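Notebook, March, the indigo vat again
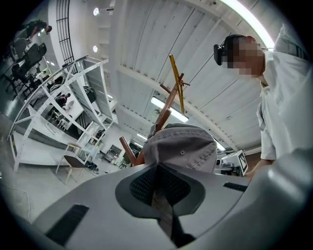

So the vat is alive! I came in a bit after seven, lifted the lid, and there it was, the coppery skin on top and that dark blue foam in the middle that Ilse calls the flower. I had pretty much given up on it last week (see the grumpy page before this one) and was ready to tip the whole thing down the drain and start over with the chemical reducer. Glad I went home and slept on it.

For anyone reading over my shoulder, this is the fructose vat, the big one in the Flaninlow bucket. Indigo, slaked lime, fructose, hot water. I fed it another scoop of fructose last night and stirred it slowly down the side so I wouldn't whip air into it, then wrapped it in the old wool blanket. Liquid under the skin this morning was a clear amber, like weak tea held up to a window. Last week it was a murky green and smelled of nothing at all. Now it smells like, well, an indigo vat. If you've worked with one you know.

pH strip said between 10 and 11, which I'll take for cotton. I would not put wool in there today. Custódio wants to run his Firkar yarn through it and I told him to wait until it settles down a bit or make up a separate, gentler one in the small pot. He made a face but he's waiting.

First dips. I used the scoured cotton from the Irnura bolt, cut into 14 swatches. All soaked overnight in plain water and squeezed out well before going in. Two minutes under, out slowly, squeeze at the surface so it doesn't drip and splash, then hang. They came out that crazy yellow-green and went blue on the line while I watched. I have done this for years and I still stand there like a kid.

One dip: pale, a bit streaky on two of them where I had let the cloth fold on itself. My own fault, I was talking to Ilse.
Two dips: much more even. Nice everyday sky blue.
Four dips: getting toward denim. This is the one I like best so far.
Six dips: deep, but I think I rushed the airing between the last few. There's a slightly green cast in the creases that may go once they've oxidized properly. Check again after lunch.

(After lunch: it went. Lovely.)

Now the scouring question, since Ilse and I have been going back and forth on it. She thinks I overdo it. I boil with soda ash for two hours and she does one, and she says her cloth takes the dye just as well. The water from my second hour was still coming out the color of apple juice, so something was still leaving that fabric! But I'm willing to be wrong. Next batch we split the bolt, half her way and half mine, and both go in the same vat on the same day, side by side. Ilse to label hers with the thread knots and I'll leave mine plain. No peeking at the knots until we've picked which looks better.

Weights, for the record. The dry cotton for today came to 139 grams all together. I want to do the next round by weight of cloth and stop going by eye, so I can tell when the vat's getting tired. It was definitely slower by the end of the afternoon. The amber had gone a bit greenish and the flower had mostly broken up, so I stopped there, gave it a stir and half a scoop of fructose, and tucked it back in its blanket. Temperature was down to 66 F by then, too cool for my liking. The corner by the back door is drafty and I think the bucket should move next to the sink.

Resist stuff: tried a few folds with the Stöckli clamps on leftover scraps. They hold really well – almost too well, there's a hard line where the edge bit into the cloth. Could be pretty if I planned for it. Thin wood blocks under the jaws next time. The stitched one is still tied up and drying, and I am not allowed to open it until tomorrow. I know how I am with damp knots and a seam ripper. There's a tiny hole in my last sampler to prove it.

To do:
Rinse the swatches until the water's clear, then a quick vinegar bath and rinse again.
Order lime. We have maybe one more vat's worth.
Ask Custódio if he has the small pot, it's not on the shelf.
New gloves, the left one leaks and my thumb is blue to the second knuckle.
Rub test on the four and six dip pieces with a white rag once they're fully dry, and staple the rag in here next to them.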